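From: Dana
To: oldhouse-paint list
Date: April 2022
Subject: Re: [oldhouse-paint] Going bright in a north room?

Hi all,

Sorry for the slow answer, I've had primer in my hair for most of the week. Quoting the bit I'm answering so you don't have to dig for it:

> We have a back bedroom in a 1920s place, faces north, one window, plaster
> walls with a lot of old patches. Everything I read says to paint it white
> to "open it up." I tried white. It looks like the inside of a refrigerator.
> My husband says go bright and be done with it, I'm scared of bright. Has
> anybody on here gone with a strong color in a dark room and not regretted
> it? Also does anyone have opinions on Vunen primer over old oil paint? The
> guy at the store swore by it but he also swore by the roller that shed all
> over my ceiling.
>
> Thanks, Pat

Pat, your husband is right and you don't have to tell him I said so.

White in a north room goes gray by lunchtime. I did the same thing in our first house in Jomdale. We spent a whole weekend on a lovely warm white, and by Monday it looked like dishwater (the chip had looked like vanilla ice cream!). The light coming in is already on the blue side and white just hands it right back to you. A color with some yellow in it holds up much better, so I'd look at your yellows, your warm greens, some of the corals if you can stand them.

I've now got a thing for green, as the people who have been on this list a while are very tired of hearing. I don't mean sage. Sage is fine, my sister has sage, but in a dark room it turns into the color of an old filing cabinet. I mean the kind of bright green you'd think twice about putting on a front door. It looks alarming on the chip and then you put it on a big wall and after two days you stop being alarmed and start leaving the door open so you can see it from the hall.

The trick is that bright greens are thin. They don't have much in them to cover what's underneath, so the first coat looks terrible. Streaky, patchy, every roller lap showing. Don't panic and don't go back over it while it's tacky. I used the Grulasa eggshell for ours and it took three coats, and I'd have saved myself one of those if I'd had the primer tinted. Ask them to tint it gray, which sounds wrong but works great under strong greens and reds. Costache on Mill Street will do it if you ask before they put the lid on. 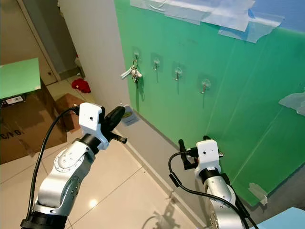
Itzel Olvera wrote to me off list to say she'd never do a green like that on all four walls, and that the best thing she did in her own north room was one strong wall across from the window, with the other three in a soft cream. She also said to paint the inside of the window frame cream and leave the ceiling alone. I think she's onto something with the wall across from the window. It catches what light there is and you see it first when you come in, and if you hate it you've only got one wall to redo.

I'd still do all four, but I'm me.

Okay, the primer question. I've used Vunen over old oil exactly once, on a stairwell, and it stuck. What I did first was wash everything with cleaner, rinse it, let it dry overnight and then sand until the shine was gone. It's a boring job and there's dust in places you won't find until Christmas. If your house is from the twenties please, please test for lead before you sand anything. If it comes up positive, no dry sanding, and go read the pinned post about it before you touch the walls.

On the patches: old patches soak up paint differently from the plaster next to them, and a bright color shows it more than a pale one. Spot prime every patch, let it dry, then prime the whole wall. Hold a lamp flat against the wall at night and you'll see every lump you missed. I found one the size of a dinner plate that I'd walked past for years. And skip any kind of gloss, even satin, unless your plaster is in much better shape than mine.

For money, since you asked in your other message: the gallon was $42 and I needed two, and the primer was on top of that. Rollers, tape and so on I mostly had. A painter quoted us $2000 for the room plus the hall and I laughed, and then on the third coat I stopped laughing.

Get the sample pots before you buy a gallon of anything. Paint them on big pieces of poster board, five of them if you can't decide, and move them around the room for a few days. Look at them in the morning and then again with the lamps on. Tape one in the corner by the closet, that's where colors go to die.

Let me know what you pick! And if anybody has a decent way to get green off oak trim, I'd like to hear it before my mother visits in May.

Dana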